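Spill wipe task, bench 6: stopped runs

Posted by Arsalan Dogar, Pranosgate

The Skiltstead arm is supposed to stand a cup up and wipe the table next to it. In April we started logging every stopped run, and the total is now 165. Most of them come down to grip force on thin paper.
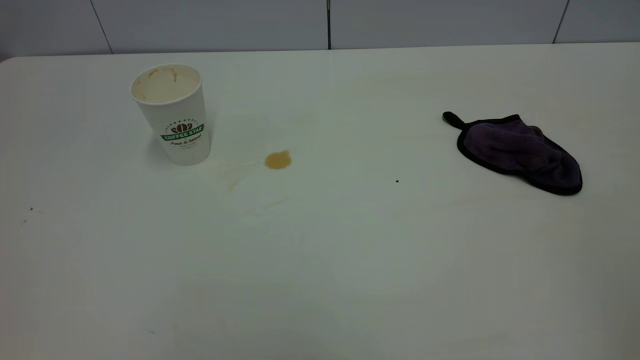 Cup upright, coffee still on the table.
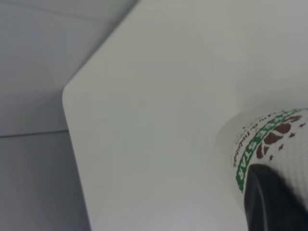 Wrist camera, finger against the side of the cup.

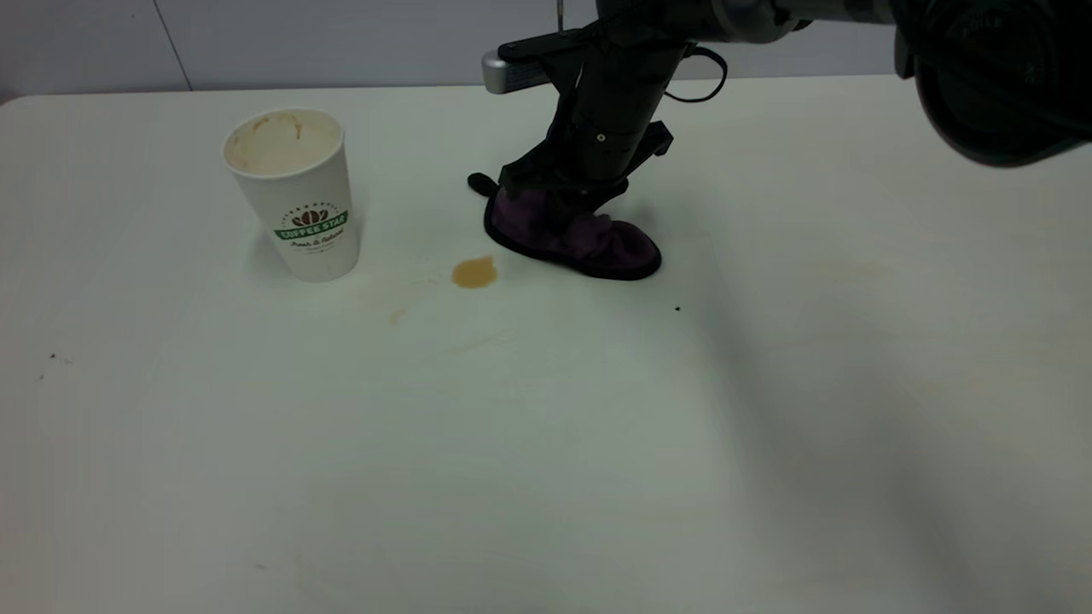
Gripper on the cloth, just short of the puddle.

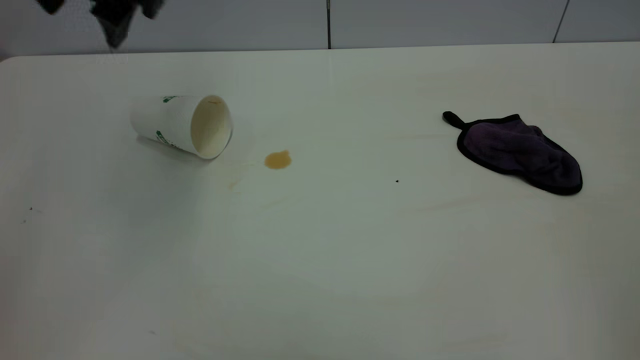

Cup on its side, mitt over to the right.

Fernanda Barreto found that the force limit went back to its default after each restart -- the saved value was never loaded. Bok-nam Lim has a patch on the Gokov controller. Until it is signed off, check the limit by hand before you enable the arm, and keep drinks away from the power strip. Send new faults to Kanini Shirima with the run number.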